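Home | News | Minutes | Garden Plots | Contact

Derlow Street Neighbors: what we talked about at the November meeting

2009-11-26 | by Cecilia Ofori

Okay, I got stuck with the pen again, so these are the minutes the way I write them. If you want them stiff and proper you know how to sign up for the job!

We met in the back room at Plorero (thank you for the soup, it was wonderful) and got going late because the front door was locked and half of us were standing on the wrong side of it. Present were me, Pendo Mutiso in the chair, Oldřich Bartoš, Ľubomír Tichý, and a good handful of people from the Danko end of the street. Ifigeneia Psarras came in during the parking item and left before the vote, so she's down as present but not voting.

July minutes. Approved with one fix. I had written that the hedge by the bus stop belongs to the city and it belongs to the dentist. Sorry, dentist.

Parking. Oh boy. This took up most of the evening. Pendo read out the letter from the city, and the short version is that they'll paint permit spaces on the north side if enough households sign, and they won't do a thing about the south side until the water main work is finished. Ľubomír thinks we should hold out for both sides together. Oldřich said we'd be holding out until his kids are in college. I'm with Oldřich on this one, and I said so, and then I remembered I was supposed to be writing and missed the next bit. Somebody brought up the delivery trucks from Gamutell that sit across the driveways in the morning. Pendo will call them and ask for whoever plans the routes, and she'll report back.

We voted on going ahead with the north side only. It passed, 9 for and 4 against. Ľubomír asked me to note that he was against, so there it is, noted.

Money. We have almost 3000 dollars in the account, more than I expected after the summer picnic. Oldřich wants 200 of it set aside for salt and a new spreader before the ice comes — the old spreader throws everything to the left and the sidewalk is on the right. Agreed without a vote. He'll buy it and bring me the receipt. The paper receipt, please, Oldřich, with the store name on it.

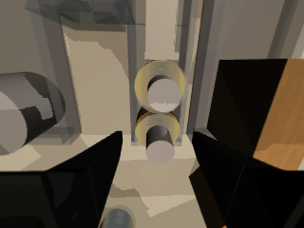 Computer-rendered view with two round, yellow-rimmed clear pieces near the middle.

Garden plots. The waiting list is getting long and there are two plots at the Danko end that haven't been touched since spring. Pendo will write a friendly note to both families first. If we don't hear anything by the next meeting the plots go to whoever is at the top of the list. There was some back and forth over whether raspberries count as "tended" when they're just doing what raspberries do, and we left that open. The water gets shut off for the winter as soon as the nights stay below freezing, so please drain your hoses and take them home. I'm not carrying eleven yards of somebody's frozen hose into my garage like last year.

Street lights. The one outside the laundromat is still out. Ľubomír has reported it again and has the ticket slip if anyone wants to call and nag.

Holiday evening. We're doing it outside again, same corner, with the folding tables. Ifigeneia had offered before she left to do her walnut cookies and I wrote that down fast so it's official now. We still need a coffee urn, extension cords (the outdoor kind, the orange ones are fine), and a person who can play something with more than one song in them. Tell Pendo.

Any other business. A lady from the corner building asked if dogs are allowed in the garden. On a leash, yes, in the beds, no. Ľubomír has a box of mittens left from the picnic, don't ask me who wears mittens to a picnic, and they're going to the school if they aren't claimed.

Next meeting is back at Plorero. Bring the signature sheets for the permit spaces if you took one, even if it's only half full.

Comments (4) | Share (9)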